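Two-arm cell: cable at left wrist catches on chair, wrist camera goes "blind" over black cloth

Cells and Arms > Setup and maintenance
Posted by Kwesi Kyei, 22 August 2020

Hello all. I look after a small cell with two arms at our workshop in Skatholm. It takes a plastic chair which lies upside down on a table, lifts it with both grippers, turns it, and puts it on the floor. We have one camera at the head and one at each wrist. The controller is a Hastivo, the grippers are Mivix.

I have two troubles, and I cannot tell if they are one trouble or two.

The first is the cable at the left gripper. When the chair is turned, this cable goes over the seat and sometimes it hooks on a leg. Last week it pulled the connector halfway out and the controller stopped with code 604, which in our list is "wrist device lost". I pushed the connector in again and it ran, but the next morning I had the same code.

The second is the wrist camera. The table has a black cloth on it. When the gripper comes near, the wrist picture is almost fully dark, and then when a white leg comes into it the leg is burned out, only a white stripe without edges. The program is then searching for the leg and closes too early. With a brown chair from the canteen it is much better, but we must do the white ones.

I have already cleaned the lenses, changed the left cable for a new one of the same length, and made the whole movement slower. Slower helped a little for the cable, and for the camera it did nothing. I would prefer not to remove the cloth. Without it the chair slides on the table when the first gripper pushes.

What would you check first? And how much loop do you leave at the wrist?

Thanks,
Kwesi

2 comments

Hollis Pruitt: Which cable is it, gripper power or camera?
Kwesi Kyei: The gripper one. The camera cable goes inside the sleeve and gives no problem so far.

Hollis Pruitt

Shorter loop. Put one more tie on the forearm. We had 604 all the time until the cable was tied properly, and the connector itself was fine.

For the camera, buy a better lamp.

1 comment

Kwesi Kyei: Thank you. I tried one more tie on Friday, but at the end of the turn the cable became tight like a string. So I took it off again before something broke.

Noemi Ferraro

I think you have two troubles, and the cloth has a part in both. We run a cell that is very near to yours: two arms, white plastic chairs, a table with black fabric on it. I write down the order in which I do the work after a cable change. It takes me most of a morning. Please excuse my long sentences, I learned this trade in another language.

1. Switch off, lock, and let the arms come to rest before you put your hands near the wrists. On our cell the left arm sinks by a few centimetres when the power goes, so I put a foam block under it first. Look if yours does the same.

2. Measure the free cable. I mean the part from the last tie on the forearm to the connector on the gripper. Ours is 540 mm. This is longer than what the fitter gave us, and I know that Hollis writes the opposite. A short loop looks tidy when the arm is in the home position, but the wrist has to roll a long way to turn a chair, and the cable must come from somewhere. If there is not enough, it comes out of the connector. So do not judge the length at home position. Move the arm by hand mode to the furthest roll and look there.

3. Decide on which side the loop shall hang. A long loop is only good if it stays away from the legs. The four legs point up when the chair is lying on its seat, and a loop which rises over the back of the gripper is then at the same height as the legs. When the chair is tilted the loop can lie across the seat, and this is acceptable for me, the seat is smooth and has nothing to hook on. The dangerous place is where a leg joins the seat, there is a thick collar with ribs, and a thin cable likes to sit down behind it. Go through the whole movement in hand mode, stop at several points, and look with the head camera and with the wrist cameras both. The head view shows you the loop. The wrist view shows you how near the fingers are to the legs.
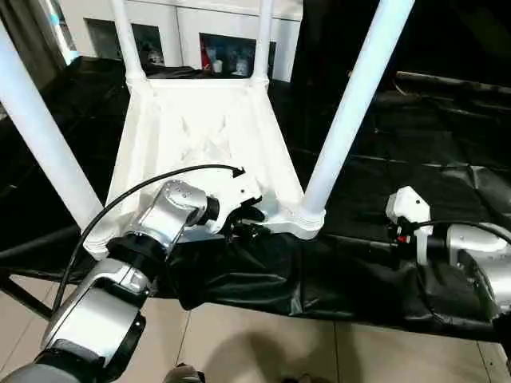

Seat on the cloth, left gripper at the corner, cable over the wrist.
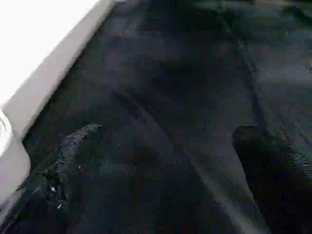

Wrist camera, mostly dark fabric.
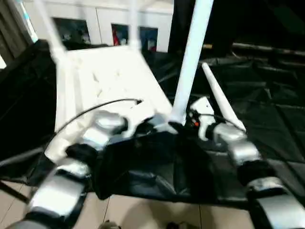 Chair tilted between the two grippers. The cable lies over the seat.

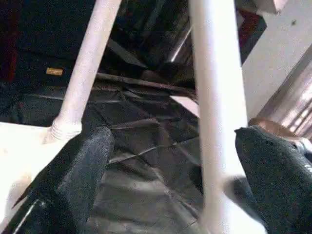 Wrist camera again, a leg between the two fingers.

4. Fix the tie, but not hard. I use a soft strap with hook and loop, and under it one turn of cloth tape, so that the strap holds on the tape and not on the cable skin. A plastic tie which is pulled strongly will mark the cable, and after some months the inner wires break exactly at this mark. Then you have a code which comes and goes, and you will search for it in December when it is cold in the hall and everything is stiff.

5. Open the connector and look at the pins. Kwesi, this is the step I would do today. If the plug was pulled halfway out with force, one pin can be bent or pushed back into the housing. It makes contact when you press it in by hand and loses contact when the arm shakes. For me this explains very well why the code was back on the next morning. A new cable does not help if the bad side is the socket on the gripper. Compare it with the socket on the right arm, you have a good one there to look at.

6. Now the camera. Automatic exposure is a bad friend over black cloth. The camera sees a dark picture, it opens up, and then the white leg enters and is much too bright. Put the wrist cameras on fixed exposure. Set the value with a leg in view, between the open fingers, and never with the bare cloth. The ribs on the collar are a good test: if you can see the grooves separately, the setting is good. The cloth will then be nearly black in the picture. This is no problem, your program does not need to find the cloth.

7. Then look at what else is shiny in the background. Plastic sheet with wrinkles gives small bright points, and for a simple edge search these points are edges too. I turned one lamp to the side and most of them were gone. Matte fabric is better, if you have enough of it.

8. Pull the cloth straight and look how it hangs. When both arms are lifting, a fold can come up together with the chair if one finger goes too deep at the edge of the seat. I had it two times, and the second time the whole cloth travelled. Now we clamp it to the table at the back side only. In front it hangs free, so if it is caught it can still give way and it does not pull against the arm.

9. Clean the fingers. I wipe the inner faces with a damp cloth without any cleaner and let them dry fully. White chairs leave a powder on the black surface, and with the powder the chair begins to turn in the grip. You will see it first in the wrist picture: the leg is leaning a little more than it should.

10. Run slowly with one chair and a person at the stop button. Then ten times at normal speed. Then open the logbook and write the cable length and the exposure value in it, so that the next person does not start from nothing.

After this work our left cable has made about 700 turns of the chair and is still the same cable.

4 comments

Kwesi Kyei: This is very useful. I opened the socket on the gripper. One pin is lower than the others, I could see it with a magnifier. I will order the socket. My free cable was only 380, I measured it two times.

Noemi Ferraro: Then please do both things, socket and length. If you change only the socket it will be pulled again.

Hollis Pruitt: Fair enough about the length. Our wrists roll much less than yours, we only lift and do not turn.

Kwesi Kyei: Is your foam block fixed or loose?

Ginevra Martinelli

I agree with Noemi for the cable. For the camera I have one addition and one small disagreement.

The addition: check if both wrist cameras have the same exposure after you fix it. In our cell the left one was saved and the right one was going back to automatic at every restart. We lost two days with it. In the Hastivo menu you must save for each device separately, at least in our version, and the button is on the second page.

The disagreement is with step 6. If the setting is made with the leg only, then on our chairs the edge of the seat is still too bright, the flat part sends back more light than the round leg. I set it on the seat corner, where the gripper has to take hold first. The legs are then slightly grey, but the edges are clear. Perhaps it depends on the lamp and on the kind of chair. Ours are Costa, the model with four separate legs, and they are quite shiny when they come new.

And for the cleaning, I do it every 200 chairs and not by the calendar. Some weeks we do a lot and some weeks almost nothing.

3 comments

Noemi Ferraro: Yes, with new shiny chairs I can believe it. Ours are old and have many scratches. To answer Kwesi, the block is loose, and it has a red ribbon so that it is not forgotten under the arm.

Graziella Palumbo: May I ask here also, does somebody use two loops on the left wrist, one for the cable and one only as a reserve? Our fitter wants to do this and I am not convinced.

Ginevra Martinelli: Graziella, I have not tried it. Two loops is two chances to hook. Maybe open a new thread for it, with the roll angle of your wrist.

Update by Kwesi Kyei

The socket came and I changed it, with the free cable now at 540 like Noemi has, and a soft strap. No 604 in four days. The exposure is fixed on both wrists. I set it on the seat corner as Ginevra wrote, and for our chairs this was better than on the leg, but I had to make it one step brighter afterwards. The cloth I have not clamped yet. I need longer clamps, the ones from the store do not go over the table rail.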